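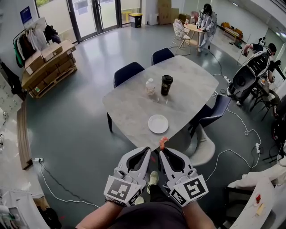 Can I borrow plates and glasses for a family party without paying for hire?

Anyone living in Jinport can borrow up to 12 place settings from Undine for five days, free of charge, from the first week of July.

FOR IMMEDIATE RELEASE
Jinport, Monday, June 15, 2020

Undine, Jinport's first tableware library, opens its doors in July

Hello from Kolev Street! My name is Vlasta Ristić, I used to run a café, and I'm writing this press release myself as we haven't got a press office (we've barely got a kettle). I'm very happy to tell you that Undine, the tableware library I've been going on about to everyone I know for the past two years, is opening next month.

It works like a book library, only with plates. You choose what you need, you take it home in a crate, you eat your dinner off it and you bring it back. We've got dinner plates, side plates, soup bowls, tumblers, wine glasses, cutlery, serving dishes, jugs and a small number of very large platters that I'm told will take a whole salmon. The collection stands at 660 pieces on opening day, and all of it is second-hand.

Most of it came from my old café and from the dining room of the Funix Hotel, which was clearing its cupboards when it changed hands and let us take what we could carry. The rest came from people's homes. I put a card in the post office window last autumn asking for unloved crockery and the boxes have been turning up ever since, often with a note inside. One was from a woman whose mother had saved a full tea set for best and then never used it. It's the blue one with the thin gold rim and it is on the second shelf, and I'd love to see it go out to a noisy birthday.

Why I wanted to do it

When I had the café, people were always coming in and asking if they could borrow a few cups for a christening or a leaving do. I'd say yes, of course, and they'd bring them back with a slice of cake on top. Then I closed up and they still asked! I had crates of the stuff in my hallway, so I carried on lending it, and my hallway became a sort of shop with no till.

A lot of homes just don't have the room for a dozen matching plates. Mine doesn't. You need them for one big lunch and the rest of the year they sit in a cupboard gathering dust, so people buy paper ones instead, and then the gravy goes through and somebody ends up with it in their lap. I've got nothing against a paper plate on a beach, but a proper meal does feel different on a proper plate.

I know that big gatherings are off the cards for most of us at the moment, and we're not asking anybody to rush into one. Plenty of the bookings I've had so far are small. Two neighbours want to lay a nice table in their gardens, one on each side of the fence, and a couple who have had to put off their wedding would like some decent glasses for the day it would have been. Whatever the rules are on the day you eat, please stick to them.

How borrowing works

You join by filling in a one-page form with your name, your address and a phone number. Joining costs nothing. You can book by phone or by dropping a note through the door, and you collect at an agreed time so that we don't all pile in at once. Everything goes out in a lidded crate with dividers, and there's a list taped inside the lid so you know what to pack when you've finished.

Please rinse things before they come back. You don't need to do more than that, as Nikola Mladenović, who looks after our kitchen, puts everything through the hot dishwasher on return and again if it's been sitting on the shelf for a while. He is far fussier than I am about this and I've given up arguing.

And if you break something, tell us. That's all! Breakages happen, I've dropped more plates than I could ever admit to, and we keep a shelf of odd ones for filling the gaps. If you've got a spare plate at home and would like to swap it in, that's lovely, but you won't get a bill.

"People get very worried about chipping a bowl," says Nikola. "I tell them it has already survived a hotel. Put it on the table and fill it with potatoes."

What you'll find on the shelves

The white hotel plates are the workhorses. They're heavy, they stack well and they go with everything, so if you want a table that matches from end to end, ask for those. The café things are more of a jumble – greens and browns mostly, with some speckled mugs that I bought in a sale and still adore. The donated pieces are where it gets fun. We've got fish-shaped dishes, egg cups with feet, a gravy boat as big as a shoe and a soup tureen with a lid that belongs to something else entirely.

There are children's plates and cups too, kept in their own crate. If you need lighter things for somebody who finds a heavy plate hard to lift, say so when you book and we'll look them out. Nikola has also put together a picnic crate, which is smaller and has a strap.

We don't lend tablecloths yet. I'd like to, but the ironing frightens me.

What we still need

Serving spoons! I don't know where they go, but every house seems to be short of them and so are we. We'd also be glad of water jugs, small salad bowls and any strong crates with lids. Please don't leave boxes on the step, as it's a narrow pavement and people trip. Ring first and one of us will come down to the door.

What we can't take is anything cracked, anything with a loose handle, or sharp knives. We've got more fondue sets than the town could ever need, so please hang on to yours.

Opening and visits

Undine is on the ground floor at the far end of Kolev Street, next to the shoe mender, behind the dark blue door. There's a small step up from the pavement and we have a ramp, so just knock and we'll put it down. Bookings are open now for collection from the first week of July.

Reporters and photographers are welcome to come and have a look before then, one at a time, by arrangement. I can talk about crockery for as long as you like, and Nikola will talk about dishwashers if you catch him in the right mood. I'm happy to be quoted on anything above.

Media contact: Vlasta Ristić, Undine, Kolev Street, Jinport. Mornings are best, and please let it ring for a bit, the phone is at the back.

ENDS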